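Why Does Tape Stick?

Grab a roll of tape and pull off a short piece. Feel the sticky side? That thin layer is called adhesive, and it's amazing stuff!

Adhesive is soft enough to squish into places too small for you to see. Even a smooth tabletop has tiny bumps and dips. When you press tape down, the sticky layer spreads into them and touches the table in lots and lots of spots. At each spot there's a tiny pull between the tape and the table. Add all those little pulls together and your tape stays put!

You can put tape to work in all kinds of ways – short strips laid out on a table, or long ones marking the place where a box goes.

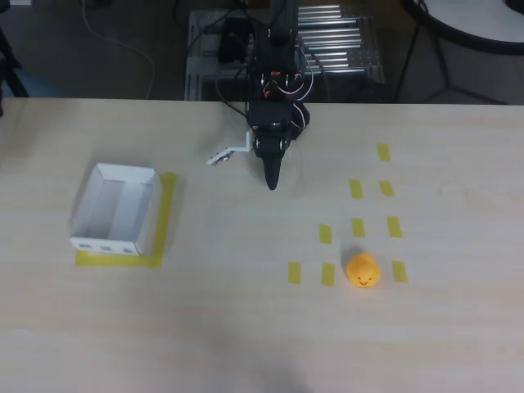 Pilar Echeverría wants to know why her tape stops sticking after she has used it a few times. Great question, Pilar! Each time you peel tape up, it grabs dust, crumbs and fluff. Soon the adhesive is covered, and it can't reach the table anymore.

Try it yourself! Cut 4 pieces of tape the same size. Stick one to a clean plate, one to a wool sock, one to paper and one to your sleeve. Now peel them up slowly. Which one holds on the hardest?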